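### 3.2 Ripeness scoring and storage

Fruit was picked at two sites, Flalville and Pukance, in August. Both grow the same June-bearing and everbearing plants under open-sided tunnels, but the Pukance beds lie on heavier soil and are watered less often. Picking began at first light and stopped when the air under the tunnel reached the limit set by the grower. Each lot was moved to the cold store in shallow trays, one layer deep, and held there for 14 days or until it was withdrawn.

Colour was scored by eye against a printed card. The card follows the earlier scheme of Ó Néill, with one change: fruit that is red over most of its surface but still pale at the tip is given its own class (class 4) and is no longer pooled with full red. Under the older scheme the two were sold together, and any difference in shelf life between them was lost in the average. Scorers worked in pairs under the same lamp. Where the two scores differed, the lower was kept.

A total of 2,000 berries were scored, of which 12 were dropped from the analysis after the label on one tray was found to be unreadable. Firmness was measured on the shoulder and again close to the tip. Sugar was read from juice pressed from the whole berry, so no claim is made about how it varies along the fruit. The general look of class 4 is shown in Figure 2. 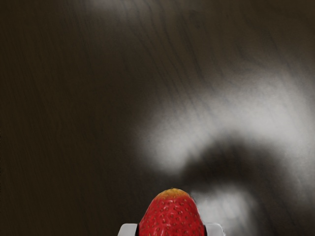
**Figure 2.** Strawberry with red skin and a pale yellow-orange tip (computer rendering).

Weight loss was taken as the change from the first weighing, given as a share of the starting weight. Trays were weighed at the same hour each morning, before the store door was opened for other work. The Haloron logger placed on the middle shelf recorded air temperature and humidity throughout; a gap in the Pukance record, on a Saturday, was left unfilled. Berries with visible mould were removed at each weighing and entered as lost on that day. Class and site were treated as fixed effects in the model, and tray as a random effect. The two sites were first fitted apart, then together with a term for site by class.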